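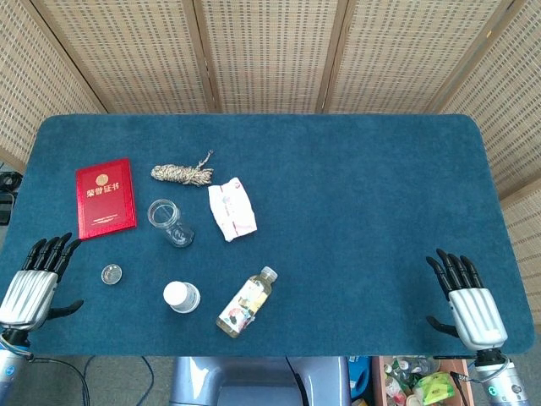 An honour certificate is a document given in China to recognise good work, study or service. It is usually kept in a hardcover folder, and red is a common colour for the cover. The title 荣誉证书, meaning "honour certificate", is often printed on the front in gold, as on the red folder lying beside the coiled rope, with a small round emblem above it. Schools, employers and sports bodies all give them out.

The folder opens like a book. The certificate itself is a printed sheet held inside, giving the name of the recipient, the reason for the award and the date, and it normally carries the red seal of the issuing body – a signature may be added as well.

Folders are sold blank in stationery shops, and the sheets are bought separately and filled in by hand or by printer. Many are presented in December, at end-of-year meetings.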